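Heltholm gets its old bench top back

Sunday, February 6, 2022

If you've been out to the Boychuk building since January, you'll have noticed the new work surface, and I've had more questions about it than anything else I've written up this year. So I went for a look! It's a long slab of reddish-brown wood with a dark, wavy grain, and the colour shifts to a lovely orange-red in places. Flareck did the finishing over 6 weekends and it came up very glossy.

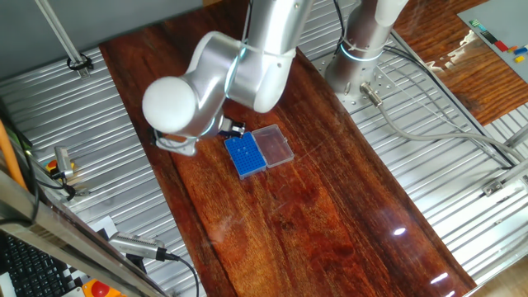
The blue rack and its clear lid on the board at Heltholm.

My favourite bit is the grain, but the blue rack is what everybody asks me about (fair enough, it does stand out against all that brown). It's for pipette tips, with a grid of little round holes across the top. Romireo sent over a carton of 20 racks and they'll be shared between the benches, so please put the lids back on when you've finished with them. 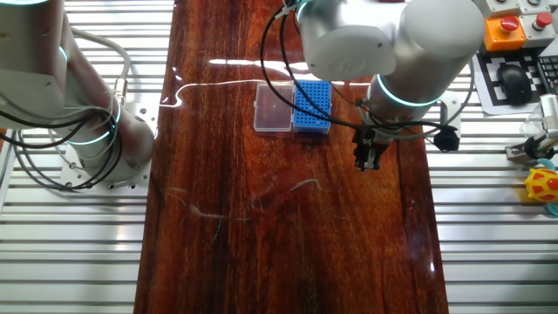 Clear box on the left, tip rack on the right, and plenty of shine from the overhead lights.

A glossy top does show every speck and bit of fluff, I'm afraid, and there are a few faint scratches already. Wipe it down with a soft cloth, please, no scourers! Spare cloths are in room 216, second drawer.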